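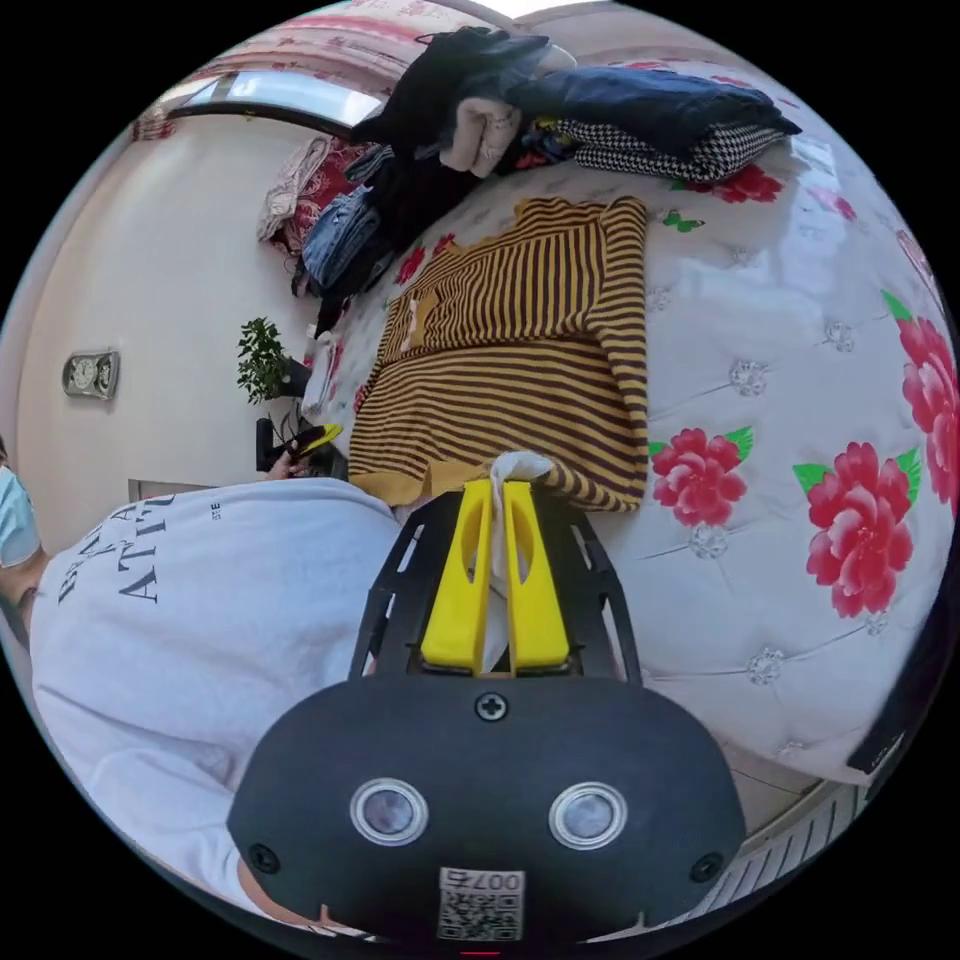 *A white cloth held over a bed. Bistbridge is asking for clean bedding this winter.*

**Bistbridge, Dec 21, 2021** - The Bistbridge linen drive has had its best season yet! Neighbors have dropped off 3705 sheets, towels and pillowcases since the fall, and every last one will be washed, folded and handed out to families before the cold really sets in.

Arif Ranasinghe started the drive out of his garage with 2 folding tables and a borrowed van. He was hoping for a few boxes. "I thought we might fill a closet," he said. "Then the school called, and the church called, and my garage door wouldn't shut anymore."

These days the sorting happens at the old Kitis bakery on Lurorard Street, where there's room to spread out (and, on a good morning, still a faint smell of bread). Around 400 households have signed up for a bundle so far. Each one gets sheets to fit the beds they have, bath towels, and a spare blanket if there are young kids at home.

Twin sheets went fastest, and they're what the drive needs most right now - fitted ones especially. Crib sheets are welcome too. Gently used is fine, but please wash everything first and tape a note with the size to each set.

Drop-off is at the side door, 9 a.m. to noon, through the end of January. Pickup can be arranged for anyone who can't make it over. Ranasinghe says he still has the van, and he's happy to drive it.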